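Search this site
Search
Go

Print this page
E-mail this page

Last updated: 17 September 2018

The Monach Boat

The letter from the ferry company came in June and said that the Monach service would stop at the end of the summer. Nawal Zaki read it standing in the hall with her coat on. Then she put it under the fruit bowl, where she kept things she meant to answer.

She had lived in Brimville for 28 years and had crossed to Monach on most of her free afternoons. It took 25 minutes if the tide was with you. There was nothing much on the other side, a shop, a chapel with a tin roof, and the bench outside the old customs house where her husband had liked to eat his sandwiches. He had been dead for two winters. She still bought egg, which was his choice, and ate them there with her back to the wall.

"You could move over," said her sister on the phone from Fajardo. "If you like it that much."

"I don't want to live there. I want to go there."

"Well, that's a luxury, isn't it?"

Nawal said it was £799 a year for the season ticket, so yes, she supposed it was.

She wrote to the company. She wrote to the council as well, and to the newspaper, which printed her letter with the last paragraph missing. The last paragraph had been the one about the bench. Without it she sounded like a woman who was cross about timetables. The man in the paper shop said well done, and she thanked him and went home and looked up what he had read.

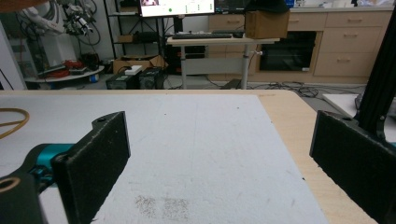 By August the evenings on the boat were full. People who had not crossed in years had come to do it once more, and they stood along the rail with their phones out. Nawal went inside and sat by the engine hatch, where it was warm and smelled of diesel. The deckhand brought her a tea without being asked. He was a thin boy who had been sick on his first trip, and she had given him a mint.

"What will you do after?" she said.

"There's work on the Bostania. The big one, out of the container port. My uncle's on it."

"Is it good money?"

"Better than this. You don't get home, though." He looked at the window, which had salt all over it. "What about you?"

She said she had a garden. He nodded as if that settled the matter, and went to see to the ropes.

The last crossing was at six. It rained, and there were fewer people than she had expected. Somebody had tied a ribbon to the gangway and it had come undone at one end. On Monach she walked up to the customs house and found a young couple on the bench, sharing a bag of chips. They moved up to make room. She had not planned for that. She sat down with the sandwiches in her lap and wondered whether to open them.

"Are you from here?" the girl asked.

"No. Across."

"So are we. We've never been before. We saw it in the paper."

"The letter?" said Nawal.

"I don't know about a letter. There was a picture of the boat."

The boy offered her a chip and she took it. It was nearly cold and had too much vinegar on it. She told them the chapel was usually unlocked and that the door wanted lifting as you pushed. They thanked her and said they might have a look, and then they stayed where they were, so she opened the sandwiches after all and held out the packet. The girl didn't eat egg. The boy had one.

When the horn went they walked down together. The couple ran the last bit, laughing, with the chip paper over their heads. Nawal did not run. The thin boy saw her coming along the wall and kept his hand on the gangway chain, and the captain waited - she could see him up behind the glass, looking at his watch and then not looking at it.

She gave the boy the rest of the mints and went in to sit by the engine.

Print this page
E-mail this page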